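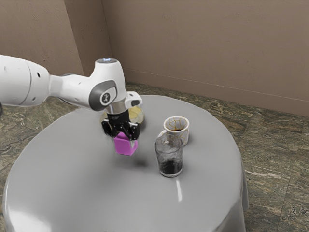 # Arm drops the cube after a protective stop, but the log says "grip OK"

**flolton_bench**, posted 28 March 2021

I run a pick-and-place test in simulation before we let anything near the real cell. The arm picks up a small cube, lifts it clear of the cloth and carries it past a glass and a mug to a bowl. Both drinking vessels have liquid in them, because the whole point is to find out what happens near things you don't want knocked over.

Here is the trouble. When I trigger a protective stop while the cube is in the air, the arm freezes as it should. When I clear the stop, the fingers open for a moment before the program resumes. The cube falls, and the arm carries on to the bowl with nothing in its hand. The log shows "grip OK" the entire way.

I ran it 646 times with a stop thrown in at random points of the carry. It dropped the cube in 4 of those. The vendor's support desk (we use the Plinex controller package) told me it's "a physics artifact" and I should raise the friction on the fingers. I did. Same result. I don't buy it, but I can't prove them wrong either. Has anyone seen this on real hardware?

---

**Oanh Đoàn**

I wouldn't buy it either. Friction doesn't open a gripper. If you can see the fingers move apart, something told them to, and I'd go looking for that command before touching one more physics setting.

My guess is the restart. On a lot of setups the gripper gets initialized again when the stop is cleared, and part of that is going to a default width. If the default is "open," you get a short opening move until your program sends its own grip command again. Whether you see it depends on which message arrives first, and that would fit with it only happening now and then.

Things I would try:

1. Log the commanded width and the measured width as separate columns. I suspect your "grip OK" is only an echo of the last command and has never measured anything.
2. Throw the stop at the same point of the carry every time and vary only how long you wait before clearing it. See whether the drops bunch up at the short waits.
3. Change the default to "hold last position" and run the full set again.

We had something close to this at Gurkau on a real arm. The part was light and fell on a mat, so it got written off as a bad pick. It took until September before someone compared the two widths. I can't swear yours is the same fault, and I've never used your controller package.

Please don't let them close the ticket on the friction story. An arm that lets go on restart is a safety matter, because restart is exactly when a person may have just stepped in to look.

---

**suvarna_user3**

Simulators do weird stuff, I wouldn't lose sleep. 4 out of 646 is pretty good. Try a smaller time step or a bigger cube?

---

**flolton_bench**

A bigger cube won't help me if the fingers are being told to open.

Oanh, I split the columns. Commanded width jumps to fully open for 3 control cycles after the stop clears, then goes back. "Grip OK" never changes. I've switched the default to hold and started a longer set of 1715 runs. No drops so far, but it's still going — and I said that last time too, so I'm leaving this open. I've sent the log to support and asked them to show me where friction comes into it.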